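Inventory

Kenta Sakamoto had allowed one hour for the contents of the back room. The estate file gave the address in Tullmont, the date of the lease's end and a column headed Remarks, which the previous assessor had left blank for 71 pages.

He worked by surface. Shelves had been done before lunch. The table came next, and he entered it as Table, dining, covered, and put the cloth on a separate line, because cloths were valued by Lenz in the Hadport office and tables were valued by him.

The rule on sets was in section 5 of the manual. A cup and the saucer it stood on made one item. A spoon was its own item unless it matched. The cup and the saucer had the same thin dark line at the rim, and he wrote them down together as lot 2137. There were two spoons. One was metal. The other was long and white and lay across the saucer, and he could not decide whether it matched.

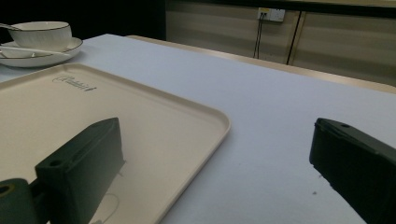 Lot 2137, with the tray not yet entered.

Venkatesh Varma came in with the keys to the cellar and stood where the light was. He had rented the upper floor from the deceased for over 1770 days, a figure he gave without being asked, and which Sakamoto did not write down.

"She had tea there," Varma said. "At that end. Soup at the other end."

"On the same day?"

"On the same evening. She didn't like to move the cup."

Sakamoto turned a page. The manual had no entry for distance between items. It had entries for chips, crazing, repairs, replaced handles and loss of gilding. He checked the cup for these with his thumb and found none, and wrote None.

"Who was the tray for?" he asked. The form had a box for original use.

"Romley," said Varma.

"Is that a maker?"

"Her nephew. He came one December and stayed until the roads were clear. He was six. He wouldn't eat from a plate unless there was a tray under it, and it had to be that one."

Sakamoto wrote Tray, cream, rounded corners. In the box for original use he wrote Domestic. The pen was running low and he went over the word a second time.

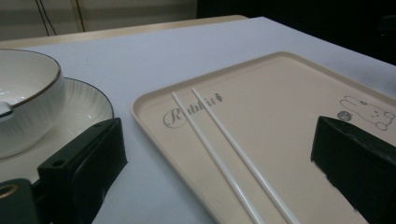 Page 5

The drawing was of a rabbit lying on its side. He measured the tray along its long edge, then along the short one, and entered both. Under Inscriptions he copied the word Rabbit and added: small carrot, follows. He looked at this for a while. It was correct. The manual asked for inscriptions to be given in full, including devices.

"The chopsticks are hers?" he said.

"His. She used a spoon for everything."

"They're long for a child."

"He's thirty-four," said Varma. "He was here for the funeral. He laid the table and sat down at it, and then he had to get his train."

Sakamoto went back to the line for the bowl. He had written Bowl, white, rim gold or brown, and behind it Plate, ribbed, dark line at edge. By section 5 a bowl and the plate it stood on made one item. He joined them with a bracket. The chopsticks lay across the tray, and the section did not mention trays.

He read it again from the top. A thing standing on another thing, it said, where the two are evidently used together. He put a second bracket outside the first, wide enough to take in the tray and the chopsticks, and wrote one lot number against it.

"What happens to them?" Varma asked.

"Lots under the minimum are offered to the family before the sale."

"And is it under?"

Sakamoto had the price guide in his bag. He left it there and wrote a figure in the last column, and then, in Remarks, where there was plenty of room, Not to be divided.

He dated the sheet Tue 19 May and asked for the keys to the cellar.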